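Unit 4: Planning and Paying for a Robot Cell
Course handout, July 2021

Start the budget with the task. A cell that moves boxes and small blocks between fixed spots needs far less than one that handles mixed parts, and the arm is only one line on the quote. The Dimiva worksheet splits costs into arm, gripper, mounting, software and training hours. Fill in every line, even if the entry is zero.

Test the layout in simulation before asking for prices. Reach problems found at this stage cost a few hours of work – after delivery they can mean a new table.

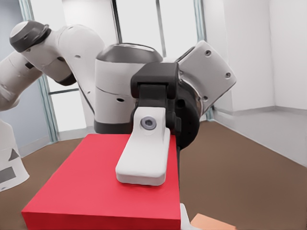 Figure 4.1. Simulated arm with its finger pad on top of a red box.

Grippers are often quoted separately. In our practice case, Bosow supplies the arms and Alva supplies the grippers, so check that the flange, cables and control software match before signing either order. Finger pads wear and belong under consumables. The practice case allows $308 a year for pads and nearly $1,000 for spare cables and fasteners.

Two arms on one table need more planning than two separate cells. Allow for shared reach, cable routing and a stop circuit that covers both. Put the second arm on its own budget line so it can be moved to the next year if funds are short. 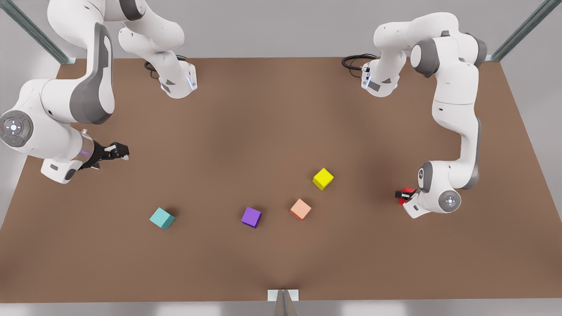 Should we buy both arms in the same order?
Buy them together if the task needs two arms from the first day. Otherwise order one, and get the price of the second held in writing.

For next time: complete pages 1 to 3 of the worksheet for the Flosturo case.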